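Skususia: wrist-view manipulation of thin flat objects

Data card and README for the Skususia episodes and the Grasso contact-labelling baseline.

Summary

Skususia is a set of nearly 1000 short manipulation episodes recorded with a wrist camera on a two-finger gripper. Every episode involves a thin, flat, stiff object handled close to other surfaces, such as carton walls, flaps and benchtops. The set was collected at Usgate to test whether contact state can be estimated from wrist images and gripper width alone, with no force sensing at the wrist. Grasso is the estimator we trained on it. Weights and the evaluation script are in the same release.

Thin objects are awkward for this purpose. Held edge-on they take up few pixels, and the fingers hide most of the grasp. Our first estimator scored well on blocks and tins and poorly on card stock, and the set was built around that failure.

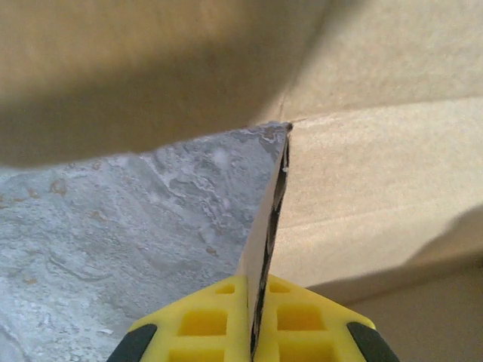 Skususia maintainers, Usgate | 20 July 2025

The flat piece stands upright between the yellow gripper halves, its tip at or very near the fold in the cardboard. Frames of this type are labelled "near-contact" unless the width trace and the neighbouring frames justify something stronger. Labellers were told not to infer contact from a single frame, and the label file has a separate "undecided" value for cases where the tip and the fold cannot be told apart.

Contents

episodes/ – one folder per episode, holding wrist frames, gripper width and arm pose
labels/ – contact state per frame, with labeller confidence
splits/ – train, validation and test lists, divided by carton and by background
grasso/ – weights, config and evaluation script
CHANGES.txt – corrections since the February release

Frames are stored at 10 per second. Width and pose are resampled to the frame times, and the raw logs are kept beside them under raw/. Timestamps are in seconds from the start of the episode. Pose is given in the arm base frame. The hand-eye calibration used for each session is in its session.json file and should be read from there, as the mount was refitted between sessions.

Method

Grasso takes a short window of frames with the matching width readings and outputs one of four states: free, near-contact, contact or undecided. The image branch sees two crops. One follows the projected tip of the held object and the other is fixed on the gap between the fingers. Adding the gap crop gave the largest single improvement in our ablations, and removing the width input did the most damage.

No depth is used. We tried a monocular depth branch and dropped it after it gave unstable output on near, defocused surfaces, chiefly the fingers and any carton flap close to the lens.

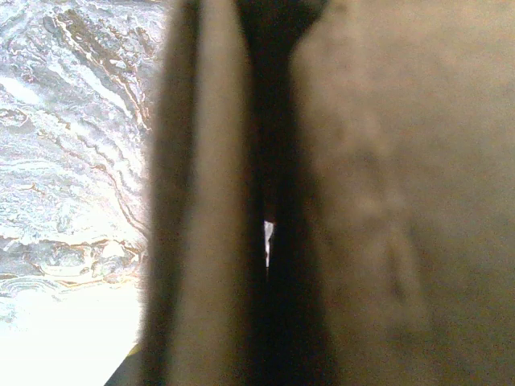 Wrist frame: Skususia project, Usgate

Veined stone surfaces were kept in the set on purpose. The gold and brown bands have about the same contrast as a card edge, and an edge-based tip tracker will happily lock on to them. Glare makes this worse: the lower left of the marble is washed out nearly to plain white, and there is little texture left to match between frames. The fingers are well out of focus at this range, and the only crisp detail in the gap is a small sliver of white light. Bright slivers of this kind are a known source of false tip detections in Grasso. The evaluation script reports them under their own heading, "gap highlight".

Results

On the held-out cartons Grasso agrees with the labellers on most free and contact frames. Confusion is concentrated between near-contact and contact, in both directions. On held-out backgrounds the drop is larger, and nearly all of it comes from patterned stone. Full tables are produced by the evaluation script and are not repeated in this file, to avoid the two getting out of step.

Repeatability was checked by having 30 episodes labelled a second time. Disagreements between passes were left in the label files and flagged.

Known problems

Exposure is automatic in all sessions. It hunts when the wrist moves from a shaded carton interior to a bright surface, and the change can look like motion to the tracker.

Gripper width has a small offset after homing. Subtract the closed reading in session.json before comparing sessions.

Pose is missing for a few frames at the start of some episodes. These rows are blank, not zero. Loaders that fill blanks with zeros will put the arm at its base.

Intended use

Research on contact estimation, grasp monitoring and wrist-view tracking. The labels are visual judgements and should not be used as ground truth for force, or for setting safety limits on a working cell.

Running the baseline

Install the packages in grasso/requirements.txt, set the data path in the config and run the evaluation script with the split name as its argument. A reader for the Gevport log format is included for those who want the raw traces. It is slow on long sessions.

Corrections to labels are welcome. Include the episode folder name, the frame index and the value you think is right.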